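Why Are Wires Dressed in Colors?
For readers 8 to 11
Kusum Science Pages, 21 December 2018

Please find a lamp in your room and look at its cord. It looks like one simple rope, white or black. But a cord like this has a secret inside. Under the outer skin there are two or three smaller wires, and each one wears its own color. Why does somebody take the trouble to color a thing which will be hidden in the dark?

To answer this, we must first know what a wire does.

A road for electricity
Electricity moves easily through metal. Copper is a metal which is very good for this work, and it bends well, so most wires in your home have copper in the middle. You can think of copper as a road, and on this road travel very tiny things called electrons. They are so small that no ordinary microscope can show them to you.

For a lamp to shine, the road must be a full circle. The electricity goes out by one wire, passes through the lamp, and comes back by the other wire. We call this circle a circuit. If you open the circle in one place, the lamp goes dark. A switch on the wall does exactly this job. It opens the circle and closes it again.

A coat of plastic
If two bare copper wires touch each other, the electricity can take a short way home and not pass through the lamp at all. This is called a short circuit, and it can make wires so hot that a fire begins. For this reason every wire gets a coat. The coat is made from plastic or rubber, and electricity has great difficulty to pass through it. The word for such a coat is insulation.

Before plastic was common, people covered wires with cotton, silk, or even paper. In the small museum at Pivcombe there is a doorbell with its old wires still covered in brown cotton. All of them are brown! To repair this bell, a person had to follow each wire with a finger from one end to the other.

Colors are names
Now we come back to our question. The electricity does not care about colors. A red wire and a blue wire with the same copper inside will work in the same way. The colors are for people. They are like names, and a name is very useful when you have many wires together.

In a car there are a great many of them. They go to the lights, the horn, the wipers, the radio, and the little motors which move the windows. If every wire lay alone, the car would be full of spaghetti. So the wires are put together in groups, and a group like this is called a wire harness. At the ends it usually has connectors, which are small plugs that fit only in their right place.
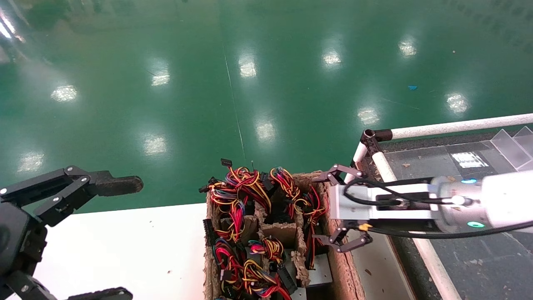 Wire harnesses in a cardboard tray. Look for the red, yellow, black and blue wires.

What do the colors mean?
It depends on the place and on the machine. In many toys with batteries, red goes to the plus side and black goes to the minus side. In the walls of a house in the United States, a green wire or a bare one is for safety, and a white one usually brings the electricity back. In Europe, the safety wire has green and yellow stripes, and blue is used for the way back. A person who travels from one country to another must learn the colors again, a little like learning new words.

Sometimes there are not enough colors. Then the factory adds a thin stripe — for example, a yellow wire with a black line. Other wires have small numbers printed on the coat. This also helps people who do not see red and green as two different colors.

Try it with wool
You need 2 friends and five pieces of wool, all of one color, each as long as your arm. Hold them together in the middle with your hand. One friend picks an end on the left, and the other friend must find the same piece on the right, without pulling. Now do it again with five different colors. Which time was faster?

Stay safe
Never open a plug, a socket or a cord, and never cut a wire to see its colors. If you find a cord with a broken coat, do not touch it — call an adult.

In January we will read about magnets, and why a compass points to the north.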